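Two Weeks at the Bench: Han-gyeol Kwon on Teaching Bookbinding

Han-gyeol Kwon has taught bookbinding at the Jalleo studio for long enough to have worn a dip into the edge of the cutting bench. The next course opens in September with places for 32 students, split across two groups. We spoke in the upstairs room while a batch of text blocks sat in the press.

Kwon trained as a letterpress printer and came to binding sideways. "I was printing small editions and paying someone else to fold and sew them," Kwon said. "The bill for one job was 3,000 dollars. I bought a bone folder and a book on sewing and spoiled a lot of paper."

The course starts with a single-section pamphlet. Students fold, pierce and sew it on the first morning, then do it again in the afternoon with heavier stock.

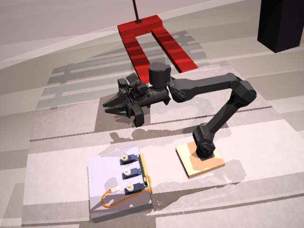
"People want to get to leather right away," Kwon said. "I make them learn grain direction first. If the grain runs the wrong way, the boards warp and the pages won't lie flat. You can't fix that at the end."

By the middle of the first week the groups are sewing on tapes. Kwon prefers linen thread, waxed by hand, and lets students choose their own endpapers from the flat files. Some bring prints from other classes. Last year a student bound a set of her own lithographs and had to add stubs at the spine to make up for the thickness of the paper.

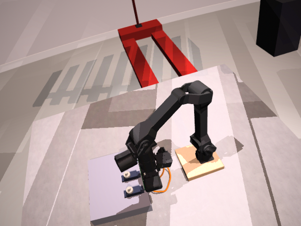 Materials and costs

Board, thread, paste and book cloth are included in the fee. Leather is extra and is sold by the piece. Students should bring an apron, a metal ruler and a knife they are used to.

"Don't buy a set of tools before you come," Kwon said. "Try ours. I own three paring knives and only use one."

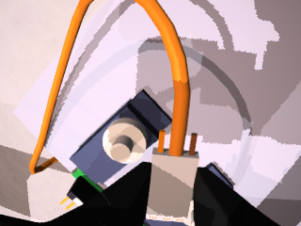
The second week is given over to a case binding of the student's own design. Kwon asks for a paper dummy before any cloth is cut, and expects the first one to be wrong. Sizes are kept under the width of the smaller press.

Asked what the hardest part is to teach, Kwon took a while to answer. "Paste. How much, how fast, when to stop brushing. I can show it, but they have to ruin a few covers."

Applications are open now, and returning students can ask for the later group.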